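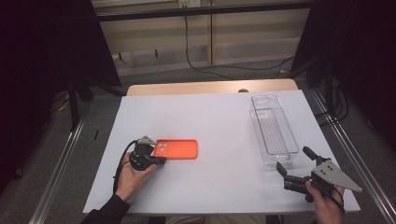 Let the Students Do the Boring Part

Every February the robotics club at Stolstead has the same argument, and every year I end up on the less popular side of it. The argument is over how the club should spend its hours before the spring showing. Most of the students want to build: a new arm, a new base, something with wheels. I want them to pick things up off a table and put them down again, many times over, with a gripper in each hand.

I have helped with the club for long enough to know how that sounds to a sixteen-year-old. It sounds like a chore. The student sits at the table with a phone case and a clear plastic bin, does a short task, resets the table and does it again. This year's group recorded 157 runs before the first real round of training. Of those, 123 were good enough to keep. Asnakech Degefa, who is a junior and does not waste words, told me it was the dullest month of her school life.

I still think it was the best month the club has had.

My reason is simple. When students build a machine from a kit, they can get a long way without knowing what the task is. They know the motor sizes and the screw lengths. Ask them how a hand picks up a flat object with rounded corners and they shrug, the way anyone would. After a few dozen runs with grippers they can tell you. You can come at it from the end or from the side. You can slide it to the edge of the table first. Each choice changes what the other hand has to be doing, and you have to settle on one and stick with it, or the recordings disagree with each other and the model learns a muddle.

Fasil Tefera and Nilmini Sheikh found that out in the second week. Fasil pinched the case by its end and Nilmini took it across the middle. Neither was wrong. But the policy trained on both of them hovered over the case and closed on nothing. They spent two meetings writing a single page of rules for how the task would be done, and it is the best piece of technical writing I have seen from the club – better than anything in the Cirus reports we used to hand in, which were mostly parts lists.

Mekdes Hailu runs the build side and disagrees with me. Her case is a fair one. Students join a robotics club to make robots, and if they spend the winter at a table, some of them quit. Two did this year. She also points out that the grippers and the rails came to us ready to use, so the students who worked with them never had to cut, drill or wire anything. A club that loses those skills will have trouble getting them back. She would cap the recording work at a third of the season.

I would not go that low, but I accept there should be a cap. I would also rotate people, so that whoever records on one day checks someone else's recordings on the next. Checking is where the attention to detail comes in. Abenezer Workneh threw out 12 of his own runs after he had spent an afternoon reviewing other people's.

What I would not accept is the view I heard from a visiting coach at the Narnitz meet, that this sort of work is labor and the learning starts afterward, at the computer. The students who did the recording were the ones who could say why the model failed. The ones who had only trained it could read me the loss curve.

The club has 2,000 dollars left for the year. Mekdes wants a Katsaros base and I want more storage and a second table. We vote on 26th March, and I expect to lose.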